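Unit 4 handout: Condiments, cold dishes and the opening checks
Food Service Operations, spring term
Instructor: Esko Räsänen

Read this before the April practical. Bring a printed copy, a pen and a probe thermometer if you own one. The kitchen has spares, but they go to whoever gets there first.

4.1 What counts as a condiment

For this course, a condiment is anything the guest adds at the table or the counter in an amount the guest decides. Ketchup, mustard, mayonnaise, hot sauce, vinegar, salt and pepper all qualify. A dressing tossed through a salad in the kitchen does not. It is an ingredient and belongs on the recipe card. The same dressing in a small pitcher next to the plate is a condiment and belongs on the condiment sheet.

The split matters for costing. Ingredients are charged to the dish. Condiments are charged to the cover, meaning every guest carries the same share whether or not they touch the bottle. Students lose marks every year by putting ketchup on the recipe card for fries. Leave it off.

4.2 Acid, sugar and salt

Tomato ketchup keeps well because of its acid, sugar and salt. Vinegar brings the pH down to a level where most of the bacteria we worry about do not grow. Sugar and salt tie up some of the water. A factory-sealed bottle can sit in dry storage until the date on the label. Once it is open, follow the label. Most ask for refrigeration after opening, mainly for color and flavor.
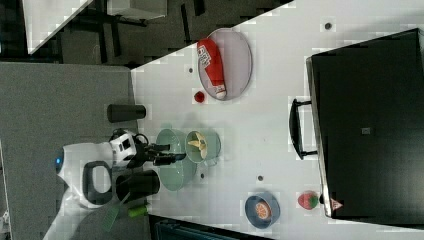 Fresh fruit and cut vegetables are a different matter. A whole tomato is low risk. A sliced one is treated as a food that needs time and temperature control, and goes into the cooler at 41°F or below. Cut melon and cut leafy greens follow the same rule. Whole berries do not fall under it, but they bruise and mold quickly, so we chill them anyway.

Wash whole produce under running water just before use. Do not soak berries. Do not wash them and put them back in the cooler, where the trapped moisture will have them fuzzy by the next morning.

4.3 Squeeze bottles and refills

There are two systems in common use.

Single-use retail bottles. The bottle comes in sealed, goes out on the table and is thrown away when empty. It costs more per ounce and makes more trash. There is almost no labor in it apart from wiping.

Refillable bottles. The kitchen buys in bulk and fills from a pouch or can. It costs less per ounce, but each bottle has to be emptied, taken apart, washed, sanitized and air dried before it is filled again. Topping up a half-full bottle is called marrying, and it is not allowed in this kitchen or in the exam. Old product stays at the bottom and the date label stops meaning anything.

Caps are the weak point in both systems. Dried sauce builds up around the opening and draws flies. Wipe the outside between guests with a clean cloth from the sanitizer bucket, and take the cap off and rinse it at closing. Check the threads as well as the tip.

4.4 Worked case: Jaltby and Jiltach

The two cafes in this case belong to the same owner. Jaltby is a lunch counter with quick turnover. Jiltach is a sit-down place that also serves breakfast. Both buy from Hulumier, a wholesale supplier.

Jaltby served 2,550 covers in the month under review. Jiltach served 900. The owner noticed that both sites were ordering the same amount of ketchup and asked the manager, Hakim, to find out why.

Hakim checked the deliveries first, and they matched the invoices. He then asked each site how the bottles were handled at closing. Jaltby used retail bottles and ran them until empty. Jiltach used refillable bottles and washed them every night, but the evening crew had been told to dump whatever was left before washing. Many of those bottles were more than half full.

The rule against marrying was being followed, and the bottles were clean. The waste came from filling them all to the top each morning. Hakim set a fill line one third of the way up for weekdays and had the morning server top the number of bottles on the floor up from a clean reserve if the room got busy. Note that the bottles themselves were never refilled during service. A fresh one was swapped in.

Questions on this case come up in the practical. Be ready to work out ketchup use per 100 covers for both sites from the figures on the board, and to say which costs should be counted alongside the product itself. Labor and wash water are the ones people forget.

4.5 Setting up a tasting

During the practical each pair will run a short tasting of tomato products. The aim is to describe differences in plain words that another cook could use. "Nice" and "bad" are not accepted.

Cover every sample with a three-digit code. Serve them all at the same temperature – room temperature is simplest – and in the same kind of cup. Put out water and plain crackers. Tasters work left to right and do not talk until the sheets are in.

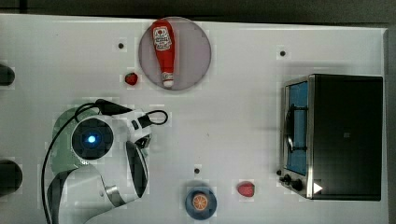 Score each sample for color, thickness, sweetness, sourness, saltiness and aftertaste. For thickness, tilt a spoonful and watch how fast it moves before you taste it. For sweetness and sourness, taste twice with a sip of water between. If the two scores are far apart, write both down and do not average them.

Anyone with an allergy or a diet restriction tells me before the session starts. Mustard and celery turn up in more sauces than you might expect, so keep the original packaging at the station until cleanup.

4.6 Opening check, condiments only

Sanitizer bucket mixed and tested with a strip
Date label on every open container
Caps clean, openings clear
Bottles wiped, including the base
Salt and pepper filled and dry
Cooler reading written on the log
Backup stock counted and written on the order sheet

Initial each line yourself. Do not initial for your partner.

4.7 To hand in

A condiment cost per cover for each of the 2 cafes in 4.4, with your working shown
One page on which bottle system you would choose for Jiltach, and what would have to change at closing
Your tasting sheets, stapled, with the sample codes on the front

Work is due at the start of the practical. Late work loses a grade. If your figures do not match your partner's, hand in both sets and mark the line where they part.

Reading for next time: the section on dry storage, and the supplier terms from Hulumier on the shared drive. Look at the return policy for dented cans, as we will start there.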